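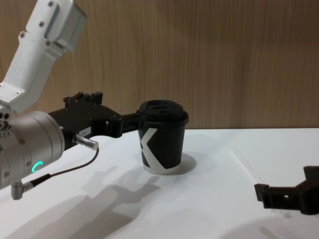
Diane Kennedy bought the coffee bar from her cousin in February and kept everything the way it was, including the black cups. There were 800 of them in the back room, in long sleeves, and she saw no sense in throwing out good cups because she would have picked another color.

The place was called Louro. It had one long window, a counter, and two white tables, and it did most of its business before ten in the morning. After that it was mothers, students, and Bart Goossens.

Bart came in every day at eleven and ordered an iced coffee. He drank it in the summer and he drank it in the winter. He was retired from Telex, where he had done something with invoices for most of his life, and he had a way of setting down his coins in a row so that you could check them without touching them.

"Lid and straw," he said, every time.

"Lid and straw," said Diane.

On her third day she had forgotten the straw. He did not complain. He stood at the counter with the cup in his hand and waited, and she served two other people before she noticed him. After that she put the straw in herself, and that was how it stayed through the spring.

The trouble started with the supplier. The lids and straws had always come from a firm called Wolletti, and at the end of May a letter came that said Wolletti was closing its small accounts. There was a phone number at the bottom. Diane called it and got a recording, and then she called it again the next day and got the same recording.

She found another firm, Stuvura, that would sell her lids. They sent a sample box. The lids were black and looked fine on the counter. She pressed one onto a cup and it went down on one side and came up on the other. She pressed the other side and the first side came up.

Jolien Jansen, who worked mornings, tried it too. She was better with her hands than Diane was. She put the cup on the table, held it low with her left hand and worked her thumb around the rim. It clicked. She picked it up by the lid to show that it held, and the cup dropped off and rolled under a chair.

"It was empty," Jolien said.

"It won't be empty when Bart has it."

They went through the old stock that afternoon. Diane had thought there were plenty of Wolletti lids left, but what she had taken for lids on the top shelf was a stack of saucers in a bag. There was one open sleeve and part of another. She put them in a drawer under the register and told Jolien that they were for cold drinks only, and for people who were walking out the door.

"And Bart," said Jolien.

"Bart sits down."

"He still wants a lid."

Diane thought about it. A man who sits down at a table for an hour does not need a lid. He has nowhere to spill. You could give him a glass, a real one, with ice in it, and he would probably like it better. She decided she would bring it up with him in a friendly way.

She brought it up on the Monday. She had a glass ready on the counter, a tall one with a heavy bottom. Bart looked at the glass and then at her.

"What's wrong with the cup?" he asked.

"Nothing's wrong with it. I thought you might like a glass."

"I have the cup," he said.

So she made it in the cup, took a lid out of the drawer, pushed the straw through and set it in front of him. He took it to the table by the wood wall, where he always sat, and opened his newspaper.

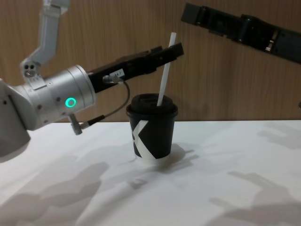
Joris thought she should have just given him the glass and let him get used to it. He was Jolien's brother and he came by at noon to drive her home. People will get used to anything if you do it to them three days in a row, he told Diane, and after that they think it was their own idea.

Diane said that might be true of some people.

She did not do it. But she started to watch Bart a little, when it was slow. She had never paid attention to how he drank his coffee. He took a sip, put the cup down, and turned it with two fingers so the straw pointed at the wall. Then he read. After a while he turned it back and took another sip. He never lifted it by the lid. When he turned a page his sleeve went over the top of the cup, and once his elbow caught it and it rocked and stood still again.

His right hand shook. She saw it on the Thursday, when he was folding the newspaper. It was not much. He held the fold down with his left hand until the right one had finished, and then he put the right one in his lap.

She thought about the coins in their row on the counter, and about the tall glass with the heavy bottom, filled up to the rim.

That evening she sat in the back room with the phone and called every supplier in the directory that had anything to do with cups. Most of them had gone home for the day. One man told her that lids were lids. She told him they were not. He asked for the number on the bottom of the cup, and she turned one over and read it to him. It was 1059.

"That's an old one," he said. "There's a lady who might have those. She bought out a place that used them."

The lady was Nathalie Cuypers, and she ran a storage business an hour away. On the phone she sounded as if she was eating. She had lids for the 1059, yes. She had cases of them and she would be glad to see them go. She had no straws.

"I can get straws," said Diane.

"Then come and get your lids. I'm here Sunday until four."

Diane wrote it on the calendar by the sink. Under 14th June she wrote LIDS, and under that, in smaller letters, the address.

She had eight lids left in the drawer when she closed on Saturday. Jolien had been careful with them. She had told a whole group of students that they could have lids or they could have stirrers, and the students had talked it over and taken stirrers.

On Sunday Diane drove out with the back seat folded down. It rained most of the way. Nathalie Cuypers was a big woman in a yellow raincoat, and she had already put the cases by the door. She would not take a check. Diane had cash in an envelope, and Nathalie counted it and gave one of the bills back.

"One of the cases got wet," she said. "The top row might be no good. You'll have to try them."

Diane got back to Louro a little after three. It was closed on Sundays and the chairs were up. She carried the cases in one at a time and put them along the wall, and then she opened the wet one, because she wanted to know. She took a sleeve of black cups from the back room, sat down at the white table and tried the lids one after another. The first few were bent. After that they were fine. They went down all around with one push and stayed there.

When she had done enough of them she put a straw through one and drew it out again, to see if the hole was the right size. It was.

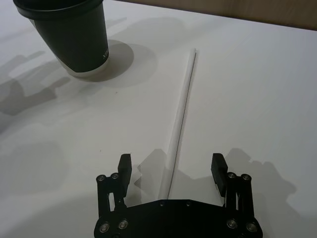
"Is it open?" someone asked from the door.

"Tomorrow at seven," Diane said.

It was Joris. He had seen her car. He came in anyway, shook the rain off his jacket, and looked at the cases along the wall and the cups on the table.

"All this for Bart?" he said.

"It's for everybody. Everybody gets lids."

He picked up one of the cups, turned it upside down and shook it. The lid stayed on. He seemed a little disappointed. Then he helped her move the cases into the back room, where they fit under the shelf with the saucers, and he took the wet cardboard out to the bin on his way home.

Bart came in at eleven the next day. There was a line – two nurses and a man with a stroller – and he waited at the end of it with his newspaper under his arm. When it was his turn he set down his coins.

"Lid and straw," he said.

"Lid and straw," said Diane.

She pressed the lid down and put the straw in. Then she came out from behind the counter, which she did not usually do, and carried the cup over to his table for him. He walked behind her and did not say anything about it. He sat down, turned the cup with two fingers, and opened the paper to the sports page.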